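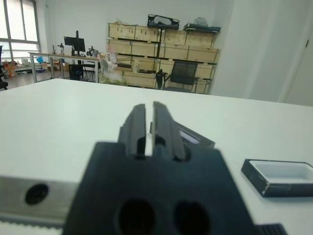
How long does it take to learn to tune a piano?

Four years, according to Philomena Laryea, and then you spend the rest of your life finding out what you did wrong in the first three.

She has tuned pianos since leaving college, mostly in church halls and front rooms, and lately in the back of the Soretti, a café whose upright has been absorbing steam from the coffee machine since it was put there. "They ring me in April and say it's gone off," she says. "It went off in October. In April somebody tried to play it."

We meet at half past three, when the café is quiet enough for her to hear what she is doing. She has 49 regular customers and knows them chiefly by instrument. Behrouz Mousavi is "the walnut one with the moths". A retired dentist is "sticky F sharp".

Does she ever turn a piano down? "I tell people the truth, then they pay me to ignore it." She once spent 5 hours on a piano that had been kept in a greenhouse. The owner, a cheerful man, wanted it ready for his daughter's wedding. "I got it to agree with itself. It didn't agree with anything else, so I told him not to invite a clarinet."

He invited a clarinet.

I ask about the phone apps that promise to do her job. She has one and likes it well enough. "It tells you where the note is. Getting the pin to stay there is the bit you do with your shoulder." Her own shoulder clicks when she reaches for her tea.

Her apprentice, Abhishek Pal, arrives halfway through with a bag of felt and a parking ticket. He is in his second year, and allowed to do the middle octaves of pianos whose owners are out. "He's got better ears than me," says Laryea, once he has gone back to move the van. "I haven't mentioned it. He'd want more money."

What do customers get wrong? Radiators, mainly. Vases. One family kept their spare keys inside the lid and complained of a rattle for two winters. She charged them for a full visit and gave them back their keys, along with a teaspoon and a library card belonging to someone called Farzad.

By five the Soretti's upright is in tune. The coffee machine starts up again behind us, and Laryea gives it until June.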